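Learning the touch before the task

Taking an old office computer apart is cheap work and hard on the hands. At Bredthorpe, where retired desktops are stripped for parts, Yiran Lu and Jiahui Fu have spent since June teaching a robot arm to handle processors. Their method starts away from the computer. The arm first practises on a plain grey panel with pockets and a recessed socket shape, learning how a chip sits between two fingers.
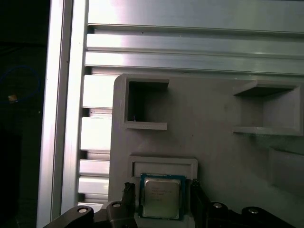 Why begin with a panel when the real thing is so different? A mistake on the panel costs nothing, and the arm can repeat the same short movement until its grip is steady.

The team recorded 400 guided runs on the panel and only 200 inside open computers. Each run was steered by hand, with small cameras near the gripper saving what the arm could see. A model was then trained on both sets together. Lu says the mix was settled by trial, after a version trained on the panel alone kept closing its fingers too early.

Inside a case there is far more to get wrong. Cables cross the space, the boards differ from one maker to the next, and the fingers have to come down close to memory slots and small parts that bend or snap.

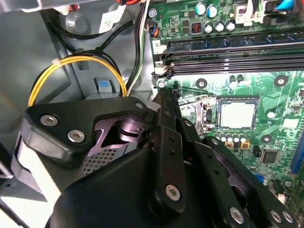

The trained model was tested in 414 attempts on machines it had not met before. Fu grouped the failures by cause, and most came from the approach: the arm came in at a slight angle and touched the lever beside the socket. Tilting the wrist by 5 degrees at the start removed many of these. Dropped chips were rare.

Placing a processor is still slower than lifting one out. The pins in the socket are fine, and the arm pauses above them while it corrects its position.
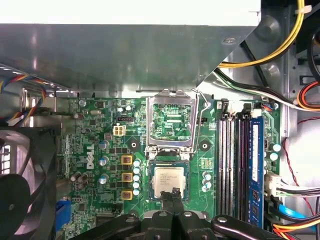 Daichi Nagano thinks the pause matters less than the team fears, and says he would accept a slow arm if it left the pins straight. He would like to see the same tests run on boards with worn or dusty sockets before anyone talks about speed.

Those tests are planned next at Mesdale, with memory modules added to the list of parts.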